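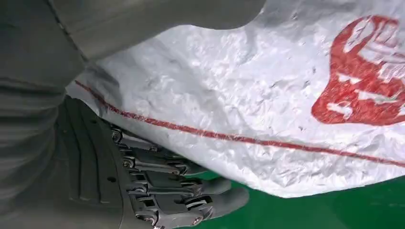 **Randbridge robotics club takes on the sack lift**

Jul 11, 2025

I stopped in at the Randbridge summer robotics club this week planning to stay for half an hour, and I left when they turned the lights off. Sorry to everyone who was waiting on dinner at my house!

If you haven't kept up, the club is spending the summer on one job: getting a robotic hand to pick up a big woven sack, carry it across the room and set it down again without dropping it. That sounds pretty dull until you see it tried. A box is easy (well, easier), but a sack has no flat side to grab, it folds up wherever you touch it, and whatever is inside slides to the other end just when you think you've got it. The students call a bad slide "a Ginting," after the street behind the school that's so steep you can't park on it in winter.

Suryani Lubis, who coaches the club and teaches physics the rest of the year, told me they started out pinching the sack from the top. "We got very good at picking up a little bit of sack," she said. The new plan is to get the fingers in underneath and let the weight hang over them, kind of like how you'd carry a sleeping cat. The hand has jointed grey fingers with pins and thin rods running along them, and I could have watched them curl all afternoon. I pretty much did.

Each attempt goes in a shared log, and they were on attempt 105 when I walked in. By the time I left they'd made it to 119, with a break in there for popsicles and a fairly heated talk about whether the fingers should close all together or one at a time. One at a time is winning at the moment – the students who do the programming like it better, and the ones who have to reset the sack say it makes less of a mess. There's a holdout group in the corner working on a version where the hand gives the sack a little nudge first to find out which way it's going to flop. I'm rooting for them, mostly on the grounds that it's what I do with my own laundry.

All of this is headed for the Zindgate Student Challenge in October, which has a moving-goods event for the first time. Teams get 30 minutes and have to handle sacks they haven't seen before, so the club is asking for as many different kinds as people can spare. Feed, rice, mulch, anything woven. Please shake them out first. Suryani asked me to say that twice, so: please shake them out first.

They're also still raising money for the trip. The pancake breakfast and the car wash at Vuvside together brought in $2,041, which covers the entry fee and the van but leaves the hotel up in the air. Another breakfast is in the works, and I've been told there will be real syrup this time.

I did get a turn at the controls before I left. My lift got the sack up a few inches, tipped it, and put it right back down on its side. It's in the log as a Ginting, with my name spelled correctly and everything.

You can drop off sacks at the school's side entrance during club hours, any afternoon through the end of the month. If the door's locked, knock loudly, because the shop fan is on and they won't hear you the first time.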